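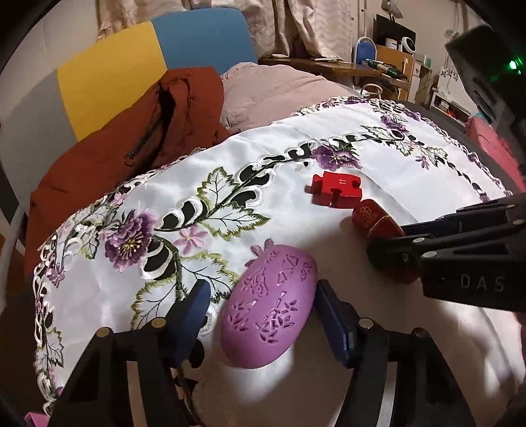

Fig. 4. Embroidered cloth on a round table, with small items on top.

Tradwood Table Linen – Care and Set-Up Guide
May
By the Tradwood product desk

Section 3. Dressing a round table

This section covers embroidered satin cloths with a cut-work border. For plain cotton cloths, go to Section 2. For the Uvumby runner, see the sheet packed with it.

Before you start

Measure across the tabletop at its widest point. The Lindqvist cloth is 76 inches across and is meant for tables of 35 to 57 inches. On a larger table the border will lie on the top or just past the edge, and the cloth will shift when people lean on it.

Wipe the table and let it dry completely. Take off rings and bracelets. Cut-work catches easily.

3.1 Laying the cloth

1. Unfold the cloth on the table with the embroidered side up. The back shows thread ends and has no shine.
2. Find the center crease and set it over the middle of the table.
3. Walk around the table and check the drop. Adjust by lifting the cloth with flat hands. Do not pull on the border.
4. Turn the cloth until the vine runs the way you want it. On the Lindqvist pattern, we suggest placing the largest purple flower where it will not be covered by a serving dish.
5. Smooth from the center outward. Soft creases in the plain areas usually drop out overnight.
6. Uncurl the lace border with your fingertips – it tends to roll after storage.

Note: If folds remain the next day, press from the back on the lowest satin setting, with a towel underneath. Keep the iron off the lace.

3.2 Placing small items

Light items such as a decorative egg, a wooden puzzle piece or a lipstick case can go directly on the embroidery. Set them down and lift them off. Do not slide them, as raised stitches snag on corners.

Caution: Check painted or dyed items for color transfer before leaving them on white satin. Rub the underside with a damp white cloth. If any color comes off, use a saucer or a Bovus felt disk.

Caution: Keep lipstick capped. For wax or makeup stains, see Section 5 before applying water.

3.3 Removing the cloth

1. Clear everything off the table.
2. Fold the border in toward the center, all the way around.
3. Lift the cloth with both hands and shake it outdoors.
4. Roll it on a tube for storage. Part no. 119 fits this size.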